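The Week of the Three Grippers

I have now spent 8 days of my life watching robot hands try to pick up a ball, and I would happily do 8 more. My editor thinks this says something worrying about me. She's probably right, but she wasn't there when the suction cup finally let go of the beanbag – we all cheered, and the beanbag went under a radiator.

It started in February, when a small company called Lorotine mailed me a press kit with a claim in it that I couldn't leave alone. Their new fingers, it said, would hold "anything a toddler would." I have raised a toddler. I know what a toddler will hold! So I wrote back and asked if I could come and see, and they told me the real testing was being done at Irkik, a robotics shop in an old button factory in Wernum, where three grippers were about to go head to head.

Wernum is a two-train trip with a long wait in the middle and a station café that sells one kind of soup. I ate a lot of that soup.

The contest was simple enough that even I could follow it. Same arm, same table, same pile of stuff, three different hands. There was the Lorotine pair, with soft pads on the inside. There was a plain two-finger model from Triantafyllou, which has been around for ages and which everybody in the building talked about the way my dad talks about his old truck. And there was the suction cup, which I'd been rooting for on the train because it looked like the underdog. Each hand got 400 tries. A try counted if the thing left the pile, stayed up, and landed where it was supposed to land.

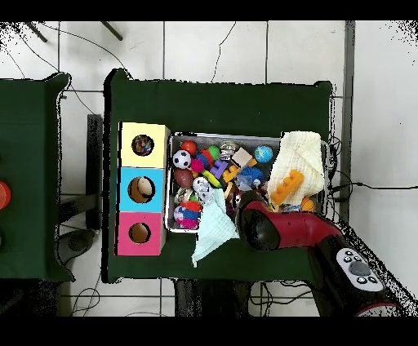

I had wrongly assumed the hard part would be the gripping. The people at Irkik care just as much about the pile, and they fuss over it like a window display. A ball on a bare table is easy, they told me, and a ball wedged in with its neighbors is a whole different animal, because the fingers need somewhere to go before they can close. That's why the metal tray is packed so tight, with the soccer ball right up against the little red one and a knitted cloth slumped over the rim with an orange brick riding on top of it. Try grabbing that brick without dragging the cloth along! I got to drive for an afternoon, using a hand controller that made me feel about nine years old, and I brought up brick and cloth together so many times that somebody finally made me a cup of tea and took the controller away.

The suction cup loved anything smooth and hated everything else. It would kiss a plastic ball, hiss, and off they'd go together like old friends. Show it a knit and it just sat there breathing. By the second morning I had quietly switched sides.

The Lorotine fingers were the fun ones to watch. The pads give a little when they meet something, so a bad approach often turns into an okay one. They were great with the lumpy shapes, and slow, and now and then they held on so lovingly that they wouldn't let go over the box. The Triantafyllou had no such manners. It came in hard, knocked things sideways, missed, went back, and got on with its day.

Final scores, then. The padded fingers came first, the old two-finger model was closer behind than anyone at Lorotine had hoped, and my poor suction cup finished a distant third. The gap at the top was small enough that the team wanted another 200 tries apiece before they'd put it on a slide, and when I left they were already resetting the tray.

I asked which one they'd buy with their own money. There was a pause, and then everyone in the room pointed at the Triantafyllou. It's cheap to fix, they said, and you can swap a finger with one screwdriver. I wrote that down, packed my bag, and caught the early train so I'd be in time for the soup.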